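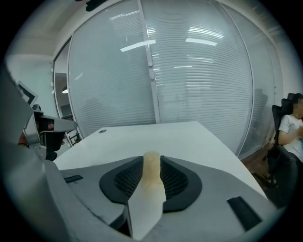
Trucos para probar pinzas de mano sin volverse loca (y sin gastar de más)

Cifuentes, 27 de abril de 2019

Me escribís mucho preguntando qué pinza conviene para el banco de trabajo, si la de dedos blandos o la de dedos rígidos, y siempre contesto lo mismo: pruébalas tú, en tu mesa y con tus cosas. Las fichas técnicas dicen cuánto abren y cuánto aprietan, pero no dicen cómo se portan con un tapón de rosca o con una bolsita de tornillos. Así que hoy os cuento cómo las comparo yo, con los apaños que he ido aprendiendo a base de meter la pata.

Despeja la mesa del todo

Yo empiezo siempre con la mesa pelada, y si es blanca y lisa, mejor. Luego voy sacando los objetos de uno en uno de una caja que tengo en el suelo. Antes lo dejaba todo encima, "ya que estoy", y acababa agarrando el vaso equivocado o tirando el metro con el codo. Si la superficie brilla un poco, ojo con los reflejos: un mantel individual de los mates, de los de bazar, arregla casi todos los problemas de la cámara. ¡Y se lava!

Los dedos blandos se limpian antes de cada tanda

Los dedos de silicona cogen pelusa como un jersey negro. Un paño de microfibra apenas humedecido, una gota de lavavajillas si hay grasa, aclarar y dejar secar al aire. Nada de alcohol fuerte ni de secador, que la primera pareja que tuve se me quedó pegajosa y hubo que tirarla. Si amarillean con el tiempo no os asustéis, los míos más viejos están color crema y siguen agarrando bien. Lo que sí hay que mirar es la punta: se dobla hacia atrás con el dedo y, si aparece una grieta fina, fuera.

Para las rejillas de ventilación, un pincel de repostería seco. El aspirador no, por favor, que Odette Sabatier lo intentó en el taller de Erkthorpe y todavía busca una junta.

La caja de objetos

La mía lleva 20 cosas y no las cambio nunca, así puedo comparar una pinza de hoy con otra de junio. Hay una cuchara sopera, un limón de plástico, una esponja nueva, una pila gastada, un dedal, una llave plana, un rollo de cinta de carrocero... Casi todo salió de los cajones de la cocina. El dedal parece una tontería y es donde fallan todas. La esponja, en cambio, la coge cualquiera, pero me sirve para ver si los dedos cierran parejos: si se tuerce al levantarla, hay que reajustar.

Cada objeto lo cojo 2 veces, una de pie y otra tumbado, y apunto en una libreta "sí", "no" o "se resbala". Probé con una hoja de cálculo - muy bonita, con colores - y la dejé a la semana.

La cámara, fija y bien apretada

Si la pinza lleva cámara, antes de empezar paso la uña por la lente para comprobar que le quité el plástico protector (sí, me ha pasado). Con las de ojo de pez se ve media habitación, así que también salen las sillas, la puerta y quien esté sentado al lado. Bayu Wuisan las prefiere porque no pierde el objeto al acercarse. A mí me cuesta calcular las distancias cerca de los bordes, donde las líneas rectas salen curvas, y por eso pongo siempre la pieza hacia el centro. Para aprender el truco, pegad una tira de cinta en la mesa y mirad cómo se tuerce en la pantalla.

A mano primero, en el brazo después

Montar una pinza en el brazo lleva su rato, con el adaptador, los cables y el controlador que no la reconoce. Yo hago antes la ronda entera con la versión de mano y solo monto las que pasan. El otro día iba a comprar la Lomura grande y con 20 minutos de prueba me di cuenta de que me dolía la muñeca. Me quedé con la pequeña, que cierra algo más despacio y no me importa nada.

Los cables, con velcro y no con bridas, que luego hay que cortarlas y siempre te llevas algo por delante. Y si vuestra mesa tiene agujero pasacables, usadlo, aunque dé pereza agacharse.

La semana que viene toca afilar formones. Si tenéis objetos difíciles que proponerme para la caja, dejadlos en los comentarios - los huevos crudos ya los descarté.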